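**Season 2 of The Robles Road: broadcast cut and streaming cut are not the same program**

**slatepull** wrote:

Posting in the technical section because the thread in General went off into whether the family in the opening episode should have sold the truck.

I recorded the first episode of season 2 off Cinico when it aired and compared it with the file Jonarano now has up. With the ads, break bumpers and station ident removed from my recording, the streaming version is 484 seconds longer. Both carry the Rikard end card with the same production number and the same copyright year. Nothing on the Jonarano page says extended, uncut or anything else.

Differences found on a first pass:

- The narration over the opening is a different read. Same voice, but slower, and the line about the water board is missing.
- The kitchen interview with the older sister runs without the cutaway to the road. On broadcast the cutaway hides an edit and she seems to answer a question she is asked later in the streaming cut.
- The piece of music under the school meeting has been replaced with something much quieter.
- End credits on the streaming copy are full screen. Cinico squeezed them, as usual.

What I would like to know is whether anyone has the festival screener, and which of the two it matches.
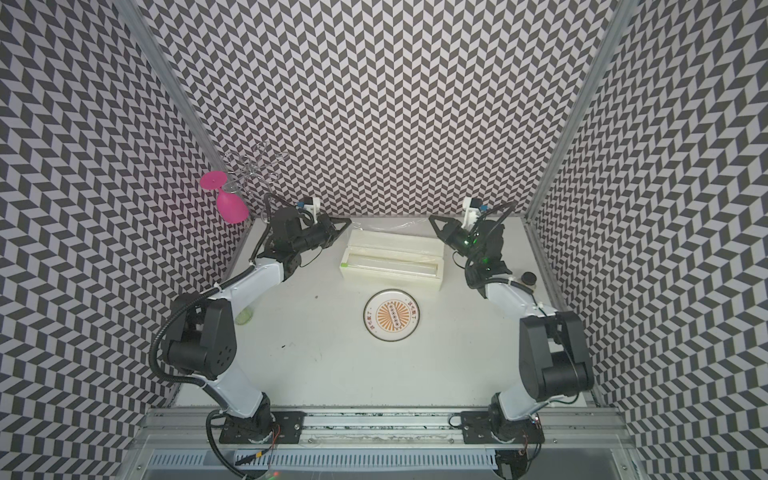 *Last edited by slatepull in March, 9:40 PM*

Added after checking again: my trim points are on the first and last non-black picture of each part, so the difference isn't padding at the part joins. I left the black between parts out of both totals.

---

**fieldorder** wrote:

Before anyone calls it a different cut, what are the frame rates? If the broadcast master is 25 and Jonarano conformed it to 24 by slowing it down, the streaming file gets about four percent longer with no editing at all. That would account for a slower narrator too.

---

**slatepull** wrote:

Broadcast is 25 interlaced, streaming is 23.976 progressive. I allowed for that badly in the first post, meaning I didn't allow for it. On an episode of this length the slowdown gives a little under two minutes. The remainder is still more than six minutes of program.

---

**fieldorder** wrote:

Then please put that in the first post. People are going to quote the 484 as if all of it were new footage. It's already been repeated in General.

I'd also want to know whether the sound was pitch corrected. If it wasn't, the narrator will be a bit under a semitone lower on streaming and you can confirm the slowdown by ear, or with any tuner against the title music.

---

**slatepull** wrote:

Checked against the title music. It is lower by the expected amount. So the whole file was slowed down, sound included, and the narration was not necessarily read again. I withdraw "different read" for the opening, except that the water board line really is gone. I haven't compared the rest of the narration.

---

**cue_sheet_b** wrote:

I have compared the rest of the narration, or at least the text of it. I took the caption files from both versions, stripped the timings, and separated narration from interview speech by the caption color on the broadcast side. The streaming captions are all white, so that side had to be done by ear. There are 244 narration cues on broadcast. Of those, most match word for word. The ones that don't match fall into two groups.

First group: recaps after the ad breaks. Every one of these is missing from the streaming copy. That makes the streaming copy shorter, so the added material is longer than slatepull's remainder suggests.

Second group: 3 lines that have the same start and a different finish. All of them mention the county. On broadcast the narrator says the county "refused" the road permit, and on streaming the county "did not issue" it. The other two are the same kind of change.

That reads to me like a legal note that arrived after transmission. I would expect the streaming text to be the corrected one and the broadcast text to be the original.

---

**overscan** wrote:

Disagree with the last part. A lawyer's note normally comes before air, and the broadcaster is the party with the most to lose. It's more likely Rikard delivered a long version with cautious wording first, Cinico's people cut it to the slot and sharpened the narration for broadcast, and Jonarano licensed the long version directly from Rikard. The order of appearance in public tells you nothing about the order they were made in.

That also fits the music. A temp or library piece sits in the long version and the commercial track was cleared for broadcast only. A broadcaster with a blanket music license can put nearly anything under a school meeting. A streaming service usually can't.

---

**cue_sheet_b** wrote:

The music argument works just as well for my order. Replacing a commercial track for streaming is done afterward all the time. I don't see that it helps either of us.

---

**overscan** wrote:

It helps if you listen to the mix. When a track is swapped late from a finished mix, you generally hear the room tone change at the swap, or the interview dips for a music level that is no longer there. I listened to the school meeting on headphones and the dips match the quiet piece. I think the quiet piece was there first.

---

**fieldorder** wrote:

Or they had the stems and remixed it properly. A company that keeps its stems can do that in an afternoon. You can't date a mix from the absence of a mistake.

On something that can be measured: which version has the graded picture? My streaming copy looks flat in the night material on the road. The broadcast has deeper blacks and the dust in the headlights holds detail. If the streaming one is an earlier pass, I'd expect an ungraded or partly graded picture somewhere.
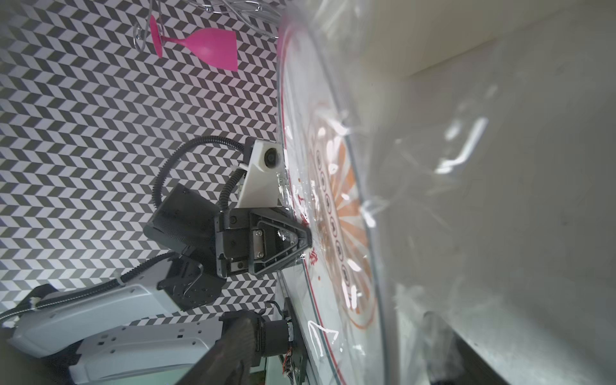
I compared the two on a waveform and the streaming black level sits higher all the way through, including on the end card. An end card wouldn't normally be part of the grade, so I suspect a levels error in the encode. Full range flagged as limited, or the reverse at some point and then a bad fix. It doesn't look to me like an earlier grade.

---

**slatepull** wrote:

Agreed on the end card. I see the same lift on the Jonarano logo at the head of the file, and they must have added that themselves. So the levels happened at their end or at whoever encodes for them.

First post will be updated tonight with the frame rate correction and the recap point. I'm leaving the list as it is and striking through the narration item so the replies still make sense.

---

**secondaudio** wrote:

Has anyone checked the described track? Jonarano carries audio description on season 2. Description is normally written to a locked picture, and if it was written for the broadcast cut and then stretched to fit, there would be places in the long version with no description where there ought to be some. If the description covers the extra material in the same voice and at the same density, then the long cut existed when the script was commissioned.

---

**cue_sheet_b** wrote:

Good idea. I listened through the kitchen interview and the section after the school meeting, where most of the extra material sits. Both are described. Same voice, same style, and the describer names the sister's daughter in the extra part before the broadcast cut ever introduces her. So the script was written for the long cut, or completely redone for it.

I accept that this makes overscan's order more likely. I still think the county wording was changed in its own step, and I wouldn't assume everything in the long version is older.

---

**overscan** wrote:

Fine with that. The wording could have been redone in the narration booth at any point and dropped into both.

---

**kinescope_jr** wrote:

I saw the festival version. From memory it had no recaps, it had the long kitchen interview, and the water board line was in. I can't speak to the music. There was also a map at the start that I haven't seen in either version people are discussing here.

---

**slatepull** wrote:

If the water board line was in, then the festival copy matches neither, and there are at least three edits. Do you remember if the map was animated? Cinico's trailer has a map with the road drawn on as a moving line, and I had assumed the promo department made it.

---

**kinescope_jr** wrote:

Animated, yes. The line started at the quarry end. I couldn't swear to it being the same one as in the trailer.

---

**fieldorder** wrote:

The trailer is still up on Cinico's site and it's in 25 progressive, whereas their own promos are interlaced. That would suggest the map came from Rikard. I'll pull the trailer and compare the lettering on the map with the captions in the program. If someone still has the season's second episode from broadcast with the breaks intact, please send me a message. My recording of that one lost signal during the part at the depot.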